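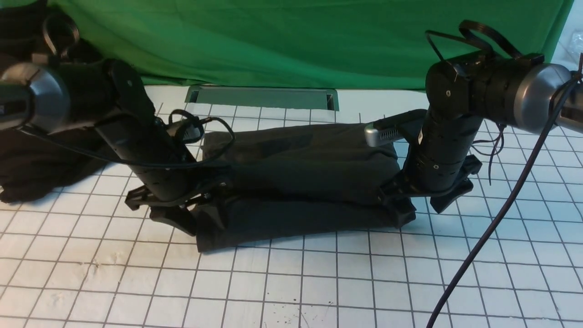
Altberg Retires the Free Tote Bag, Offers to Take Yours Back

FOR IMMEDIATE RELEASE

DRARILELL, January. Altberg, the stationery and gift wholesaler that has handed out a free fabric bag at every trade fair it ever attended, is stopping. The company would like to apologize to the hall closets of its customers.

Starting this month, visitors to the Altberg stand will be offered a handshake and a catalog. Anyone who needs something to carry the catalog in is invited to use one of the bags they already own, of which Altberg suspects there are several, most of them inside another bag.

The change comes with a return program called Curov. Customers can bring clean fabric bags of any make to the Altberg showroom in Drarilell or to the Devadiga warehouse store, where they will be sorted, washed again (the company has met its customers) and lent out at the register. Shoppers borrow a bag, take it home, forget it there for as long as feels natural, and bring it back. There is no deposit, no app and no loyalty tier.

Bags should be empty. Altberg's trial of the program, held at the Devadiga store last fall, produced a fine collection of grocery lists, one retainer and a library book now returned to the proper authorities. Bags with conference slogans are welcome, including slogans for conferences that were later renamed out of embarrassment.

Bags too worn to lend will be cut up for cleaning cloths and used in both locations, where there is no shortage of tile to wipe.

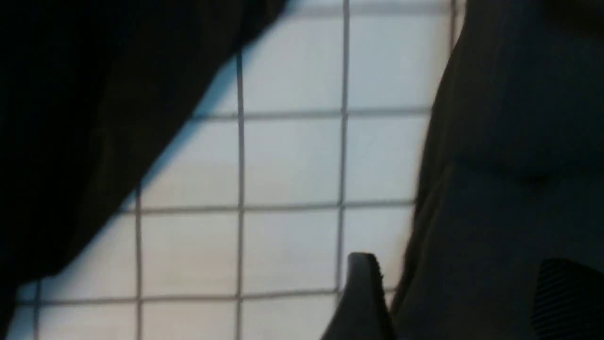

Rajeshwari Rajan said that she had personally approved six different tote designs over the years and could not remember wanting any of them. She added that the one with the owl had been a mistake, that customers had been kind about it, and that it would be accepted at the counter like all the others.

Altberg will keep selling bags to people who want to pay for one. The range has been cut to two, a large and a small, both without a slogan.

Returns are open during normal store hours. The limit is two armfuls per visit, a rule introduced during the trial and aimed at one household in particular.

Media inquiries: Altberg press desk, Drarilell. Review samples will be sent in a plain envelope.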